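Books > Drama > Classical and Medieval > Verse Plays

Search by title, author or ISBN

The Well at Brornau and Other Verse Plays

Translated and edited by Ilse Vermeulen
Durnov Drama Library, paperback, Monday, November 4, 2019

This volume contains four short verse plays first printed in 1551, with the original text on the left-hand page and a line-by-line English version on the right. The title play concerns a boundary dispute between two parishes over a dry well. The remaining three are farces for small casts, none running longer than 40 minutes in performance.

The translation keeps the four-beat line of the original but drops the rhyme, except in songs. Stage directions added by the editor are set in square brackets. Line numbers follow the Bajpai edition — readers using older printings should consult the table at the back.
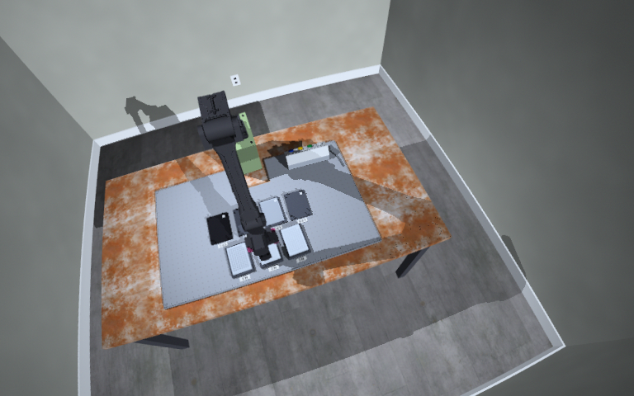
Contents and apparatus

Introduction by Urmila Sachdeva, covering staging, meter and the printing history
Four plays, parallel text
Notes on the text, 85 pages
Glossary of legal and farming terms
Doubling charts for casts of five to eight

Format

Sewn paperback with flaps. Text set in 10-point type, notes in 8-point. A hardcover issue for libraries was printed in June and is sold separately.

Performance rights are handled by Jokley. Schools may copy single scenes for classroom reading without a license; public readings require written permission.

Shares: 40 | Comments: 2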